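The Open Evening at Celtow

2024-09-18

I had been meaning to go to one of the Celtow open evenings ever since they moved into the old Wijaya building, and last week I finally made it (after circling the block 2 times looking for parking, but that's my own fault for never trusting the signs). I expected a quick look and a brochure. I stayed until they started stacking the chairs!

Our guide was Aiman Sinaga, who works on the simulation side and has the patience of a saint. There were 21 of us squeezed in front of one big screen, and he took every question as it came, even the man behind me who wanted to know if a robot could fold a fitted sheet. Most of what the team does with hands, Aiman told us, gets tried out in a rendered kitchen first, with a counter and appliances and small things to pick up.
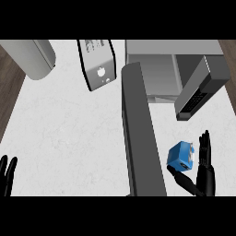 I asked him why a kitchen, and he laughed and said it was the room everyone has opinions about. Then he talked for a good while about thumbs. I had never given mine much thought, but where the thumb goes changes everything about a grip, and a cube is a nice plain shape to practice on before you move along to mugs and spoons and all the awkward stuff in my own drawers. They had 800 practice runs lined up for that night alone, under a project they call Gellaline, and I wish I'd asked who came up with the name.

Afterward there was coffee and a plate of ginger cookies, and I got talking with a retired machinist who remembered the building when it was all lathes. We were still at it at 8, and I missed the second talk completely. They're doing another evening in March, so I'll catch it then, and I'm bringing my sister.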